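# The Long Way Round to a Shorter Shift

By Yolanda Zamora

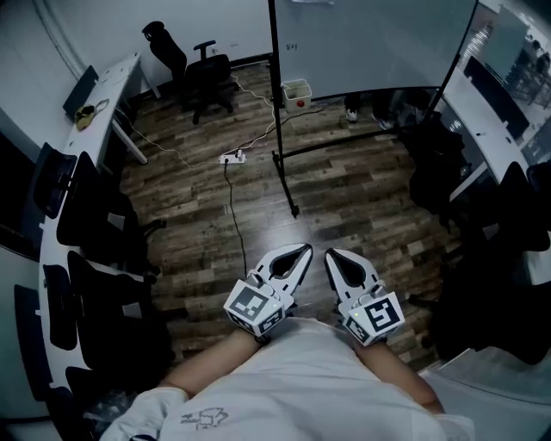

I had expected, when I first went to Hovstead to write about automation, to spend my days beside conveyor belts with a hard hat slipping over my eyes. A good part of the work is done in an ordinary office, by people holding a pair of white grippers and going through the motions of jobs they have known by heart for years. The grippers carry printed patterns on their blocks so that each turn of the wrist can be followed, and what the hands do is used to teach the arms out in the packing hall.

Fulgencio Cuesta has packed at Hovstead for most of his working life, and he took to the grippers faster than the younger ones, which pleased him no end. "You have to slow down," he told me, over a very strong cup of tea. "I'd never thought about how I pick up a carton. I just picked it up! Then they ask you to do it with two pincers and you find out you've been turning your elbow out all this time."

The first 2 arms arrived in September, supplied by a firm called Rinell, and they now lift the heavier cartons on the Curex line. There are 320 people on the site, and I think it's fair to say that a good many of them were worried, and some still are. The company promised in writing that no packer would lose a post over the change, but a promise on paper is a thin sort of blanket, and I met people who had kept their copy folded in a coat pocket all winter.

What has changed, day to day, is mostly the lifting. A packer on the old rota might shift 400 cartons before going home, and Fulgencio's knees (he is very frank about his knees) had begun to complain on the stairs. He now spends his mornings teaching and his afternoons on the line, where he checks the labels and sorts out whatever the arms have put down crooked. They do put things down crooked. Soft packs are the worst, and the Tran boxes, with their slippery lids, are still done by hand.

There are losses too, and I'd be telling you half a story if I left them out. The line used to be a place for talking, two people to a bench, and now there's a guard rail and a good deal of humming between one packer and the next. Several people told me they missed the chatter more than they'd ever have guessed. The teaching sessions have taken up a little of that, with plenty of teasing over who drops what.

The pay is a sorer point. Teaching counts as 96 pence an hour on top of the usual rate, and the packers feel, quite reasonably to my mind, that a lifetime of knowing how to handle a carton ought to fetch more. Talks were still going on when I left. Fulgencio walked me out as far as the gate, showing me with both hands, all the way across the yard, how you're meant to tip a box before you lift it.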